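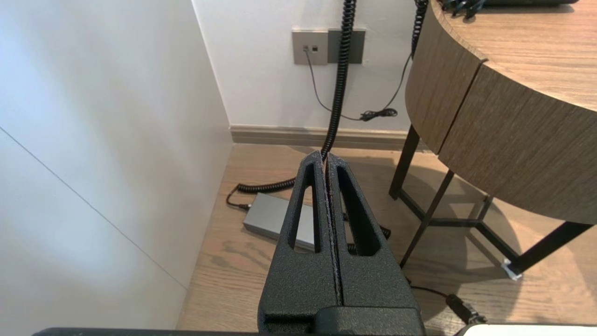
# Muli Baseboard Cord Channel

**Grernholm home wiring range. Sold by the length, with clips.**

Builders put the outlets and jacks where it suited the builder. You put the desk where the light is good. Between the two there is a stretch of wall, and sooner or later a cord comes down it, reaches the floor, and lies there in a loop with a power adapter for company.

Muli is a long plastic box that sits on top of your baseboard and has the cord in it. We have tried describing it in more exciting ways and the returns went up.

## What it does

The channel comes in two parts. The back sticks or screws to the wall. The front is a hinged lid that snaps shut along its whole length, so you can open it again when you buy a new phone and the old cord no longer fits anything you own. One size takes a power cord and a couple of phone or network cables, with some room left for the one you forgot.

It comes in off-white and beige. The off-white disappears against most painted walls. The beige goes with beige baseboards, of which the world has plenty. Both can be painted with ordinary wall paint after a light sanding, and will look fine as long as you do the lid and the back on the same afternoon.

## What it doesn't do

**Coiled cords.** A coiled cord will not go in. It will look as if it might, and you will get a hand's width of it under the lid before the lid pops open at the other end. Swap it for a straight one, or let it hang and put everything else away. The Brestevis hook (sold separately) holds a coiled cord up off the floor, and it costs less than the time you'll spend arguing with the lid.

**Power adapters.** These stay outside the channel. They get warm and need air, and most of them are fatter than the box anyway. If yours is lying on the floor, move it to the Worndale shelf, an open bracket that screws to the wall just above the baseboard. Don't wrap it in anything. Don't put it behind a cushion. We get letters.

**Wall plates.** Muli runs up to a plate and stops beside it. It won't cover the plate, and it won't make two plates of different grays match each other. For that you need two new plates and a screwdriver.

## In the box

- Channel back and lid, 3 feet long
- 14 clips for holding cords in place while you close the lid
- 14 screws, for people who don't trust tape
- Double-sided tape, for people who don't trust themselves with screws
- One inside corner and one end cap

The outside corner is sold separately. Yes, we know. It has its own mold and the mold was not cheap.

## Putting it up

1. Unplug everything. Trace each cord back to the wall before you pull it, especially the thin black ones, which all look alike and one of which is the internet.
2. Wipe the top of the baseboard and the wall just above it. Let both dry. Tape does not stick to dust, however hard you press.
3. Cut the back to length with a fine-toothed saw. Cut the lid separately, a hair short.
4. Hold the back in place and look at it from across the room. Baseboards are seldom level. Follow the baseboard and ignore the level, or the gap will bother you for years.
5. Tape or screw it down, lay the cords in, and put a clip wherever one tries to climb out.
6. Close the lid from one end to the other. Closing it from both ends toward the middle is quicker for most of the job.

On a wood floor, keep any leftover cord off the boards where a chair rolls. Planks forgive a lot, but casters and cords do not get along.

## From people who own one

"I bought it for the study and have now done the hall. My wife has asked me to stop." Syahrul Mangundap

"Does what it says. The end cap is under my refrigerator and I have made my peace with that." Nidia Ñahui

Spare end caps can be ordered singly. They are our best seller.

## Small print

The lid is rated for 1000 openings, tested on a bench by a spring arm that never once complained. Indoor use only. Not for lamp cords running under rugs, which you shouldn't be doing with our channel or without it. The wider version goes on sale in September, in off-white first and beige when the beige people get back to us.

Page updated 2019-06-03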